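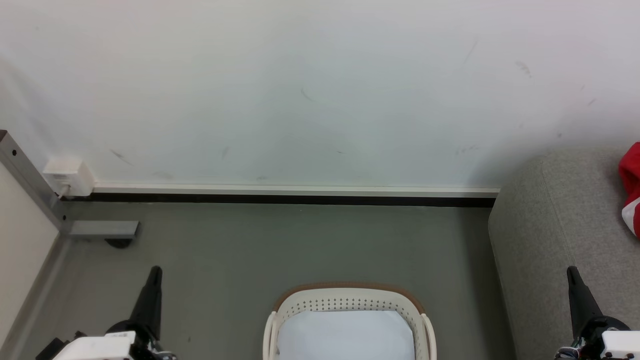
Plornbridge bench notes, laundry cell, November, started a bit after 2 in the afternoon

Fingers, wrist cameras and a long-overdue look at the wiring

I came in meaning to spend an hour on the left gripper and then get on with the folding runs, and of course it took the whole afternoon, so I'm writing it all down while I still remember which screw went where. Banafsheh, most of this is for you as you have the cell next. Stellan, please read the bit on the cables even if you skip everything else!

The complaint in the log (entry 3009, Teodor's) was that the left hand was closing late and letting thin cloth slide out between the fingertips. My first thought was the software, as it always is, and I had a nice long chat with Vignesh about command delays before either of us picked up a hex key. The delay was perfectly ordinary. What I did find was play in the finger mount: with the arm powered down I could rock one finger with my thumb and feel a small click at the end of the travel. Both screws were in, but neither was what I'd call tight.

I took the finger off, cleaned the old threadlock out of the holes (tedious, use the brass pick and not the steel one), put fresh threadlock on and nipped the screws up by hand, going back and forth between the two. Then the same again on the other finger, which felt fine to me, but I'd rather have them both done on the same day and know where I am.

The right hand got the rocking test as well and I couldn't feel anything, so I left it alone. Jarmo always says I fiddle with things that work and he has a point.

On cables: there are small wires at the base of the left gripper, beside the black parts, and I want us all to get into the habit of looking at them before homing. I ran the wrist slowly through its range by hand and watched for pulling. There was one spot near full roll where the slack went further than I like, so I've re-routed that bundle and put on a new tie. Please don't cut the tie to get at the connector. Undo it, there are plenty more in the Niltis drawer.

After that I did the closing check on the wrist camera. Bring the fingers together over something plain and pale, look for the gap, and make sure the tips meet before anything lower down does. I'm happy with a thin slit along the middle. If the tips stay apart while the lower part touches, the fingers have gone on crooked and you need to start again, sorry.
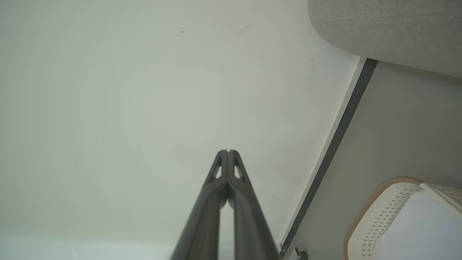 Left for next time

Re-zero the left gripper once the threadlock has had its 16 hours. I've put a note on the controller so that no one starts a run early.

Do 5 slow open and close cycles before the first cloth, and listen for that click. If it comes back, I'd suspect the mount itself and we should ask Flekura for a spare.

Wipe both camera windows with the dry cloth only. Somebody has been using the spray again and it leaves a haze that I then spend ages blaming on the focus.

Teodor, could you add the rocking test to the weekly sheet? It takes no time at all and would have saved me the chat with Vignesh, pleasant as it was.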